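Pre-launch checklist, Carvalho spring email and social campaign
Checked by Salvador Torres, Gutau office, December

1. Audience list
Pass. Duplicates removed. 43 addresses bounced in the last send and have been suppressed.

2. Consent records
Pass with comment. The Irex import has no signup date for nearly 600 contacts. Hold these back until the client sends the original form export.

3. Landing page links
Fail. 7 of the 45 links still point to the staging site. Most are in the footer. Wultoletti to fix and resend the sheet.

4. Tracking tags
Pass. Source and medium are lower case throughout. Campaign name matches the plan.

5. Subject lines
Pass. Version B is long and gets cut on small phones. Client has seen it and wants to keep it.

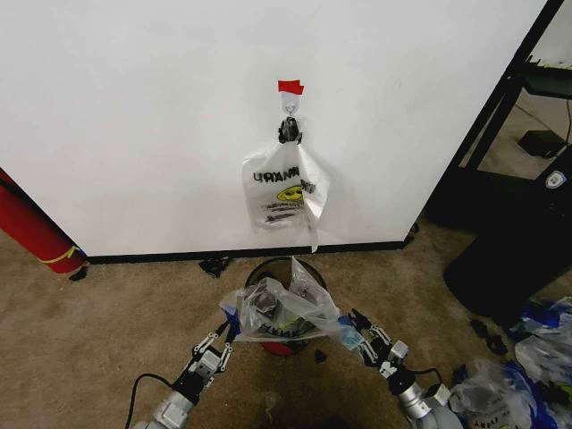
Bag on the wall hook, wastebasket on the floor.

6. Image rights
Open. License found for the header photo. Still waiting on the two product shots used in the paid posts. Do not schedule those posts.

7. Alt text and contrast
Pass with comment. Gray text on the offer button was hard to read and has been changed to black. Check it again in dark mode.

8. Unsubscribe link
Pass. Tested from three accounts. Confirmation page loads, but the logo on it is the old one.

9. Social scheduling
Open. Posts are loaded as drafts. The 9 a.m. slot clashes with the client's hiring post, so move ours to 11.

10. Reply handling
Pass. Replies go to the shared inbox. Out-of-office text is off.

Result: not cleared. Items 3 and 6 must be closed before sending. Item 2 can follow if the held contacts stay out of the first send.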